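Backup Battery Systems: Frequently Asked Questions

What size system does a small office need?
Jirard sizes the battery from your interval meter data. If your utility does not supply that, send 12 months of bills and a list of the circuits you want backed up.

Can I keep my existing electrical panel?
Usually. Panels rated below 200 amps may need a separate backup subpanel.
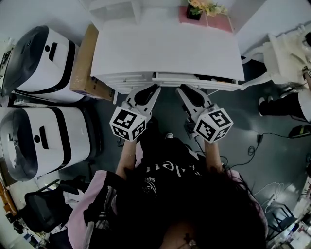

White desk with the drawer partly open.

How fast does the system switch over?
The transfer switch operates in under 100 milliseconds. Servers and other sensitive equipment should still have their own UPS.

Will it run the air conditioning?
Only if the compressor's starting current is within the inverter's surge rating. Soft starters are quoted separately. 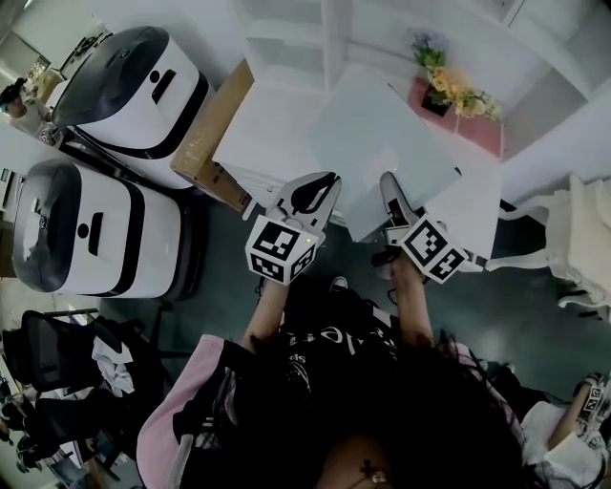

The surge rating is printed on the inverter label and repeated on page one of your quote. Do not add loads to the backup subpanel without a revised load calculation.

Where is the battery installed?
Indoors or outdoors, subject to local fire code. The Flerkside office files the permit.
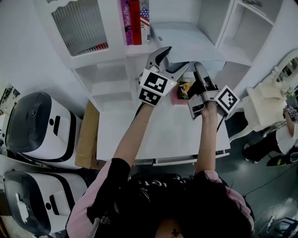

At the desk, facing the white shelving unit.

Does the battery need maintenance?
Clean the air filter twice a year. Firmware updates install overnight.

Who do I call about an open quote?
Ask for Wulan Halim in Scheduling. Quotes issued in August are valid through the end of October.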